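4. Working Alongside the Table Station

This section is for the people who used to set and clear the training table at Lorkirgate by hand, and who now mostly watch it being done. Your job title has not changed. Your day has, and the steps below cover most of it. Revised 1 October 2018; replaces the Hinds sheet taped to the door, which may be taken down.

4.1 Before the shift

1. Smooth the tablecloth. The arms will treat a wrinkle as terrain.
2. Lay out dishes from the Statport job card. If the card and the cupboard disagree, go with the cupboard and correct the card.
3. Check that every cable moves freely when you lift it with one finger.
4. Stand behind the floor line and press START. Wait 12 seconds. Pressing it again does not make the wait shorter, though everyone checks.

Note: The old target was 157 place items per shift, by hand. That number no longer applies to you. It applies to the arms, which have not complained.

4.2 While the arms are working

Keep both hands behind the line whenever a gripper is over a dish, including when it seems to be thinking. A pause is not an invitation.
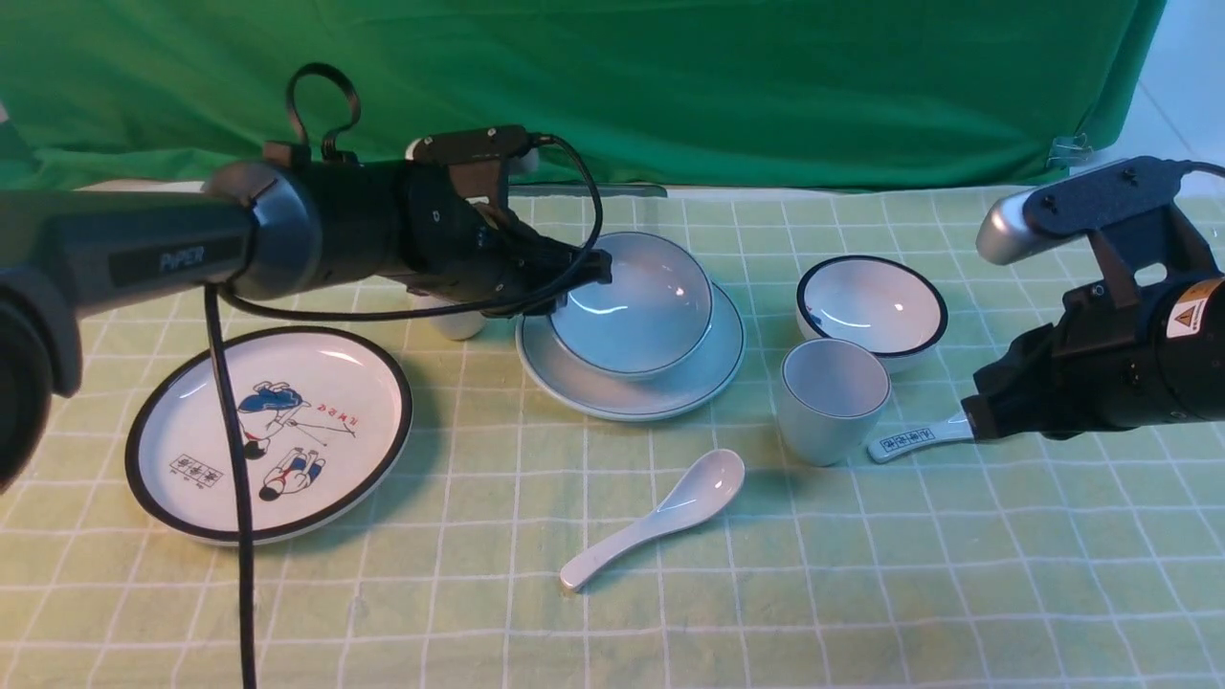

Fig. 4-1. Left gripper over the light blue bowl; right gripper holding a spoon.

5. Watch the grippers, and leave the screen to itself. The screen will beep if it wants you.
6. If a dish is gripped badly, press HOLD and log it as "assist." Do not reach in to help. Most of us spent years catching falling cups and the reflex takes a while to go.
7. After HOLD, wait for the steady lamp before you touch anything on the cloth.

CAUTION: Pinch hazard. The fingers close on whatever is between them and have no opinion about what it is.

4.3 Logging assists

8. Write one line per assist: dish, arm, what you did. "It was being weird" was accepted until December and no longer is.
9. At 50 assists, send the log to Candale and start a new page.
10. Two people must sign the page. On a night shift with 2 people on the floor, that means both of you.

Note: Assists are not counted against the operator. They were at first, and for a while there were remarkably few of them.

4.4 Breaks

The station does not take breaks. You do. Press HOLD, wait for the steady lamp, hang the tag on the button and go.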